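Talks & Resources / Club Hockey / Coaching

Speaker notes: How the Treler Cup round robin works
Session for new team managers, 36 minutes plus questions

Slide 1. Start with the format. The Treler Cup is a field hockey tournament for club sides, played every May at Pramonley. It began in 2000 with four teams and went to eight a few years later. Every team plays every other team once. That gives each team seven matches before the placing games.

Ask who has managed a side in a knockout before. Most will say yes. Explain that a round robin needs a different plan for the squad. A loss on the first morning is not the end, and a big win does not carry you very far either.

Slide 2. Points. Three for a win, one for a draw, none for a loss. Ties in the table are settled by matches won, then goal difference, then goals scored, then the result between the two teams. Read the order out twice. Managers get it wrong every year, and last season Wister sat back on a draw in their final pool match thinking the head-to-head result came first. They finished fifth.

Slide 3. Squads. Each club names up to 21 players before the tournament and picks 16 for each match. The team sheet goes to the table one hour before the start. Late changes are for injury or illness only, and the technical officer has to sign them.

Goalkeepers: bring two. If you bring one and she is hurt, you are playing with a field player in a helmet, or with eleven field players and no keeper privileges at all.
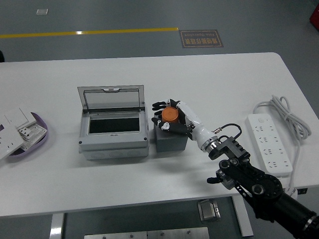 Table and floor markings, Slide 4.

Slide 4. Match day. Keep this part short, it is all in the handbook. Managers sit at the end of the team bench nearest the technical table. One manager, one coach, one medical person and the substitutes. Everybody else goes behind the fence. Substitutions are rolling, except between the award of a penalty corner and its completion, when only an injured goalkeeper can be changed.

Cards. Green is two minutes off. Yellow is five or ten, and the umpire will signal which. Red is the rest of the match and at least one more. Your side plays short for a green or a yellow — do not send anybody on early. The table will tell you when the time is up.

Slide 5. Money. The entry fee is 1000 per club and covers pitch hire, umpires and water. It does not cover lunch or the bus. Fees are due before the draw is made.

Slide 6. The trophy. Softić have won it more than any other club and hold it now. The winners keep the cup for a year and return it clean, with the new plate engraved. Second and third get medals.

Take questions. Likely ones: rain delays (the match restarts from the minute it stopped), shirt clashes (the second-named team changes), parking (lower field only, gates open at 7:30 a.m.).

Leave the printed match schedule by the door.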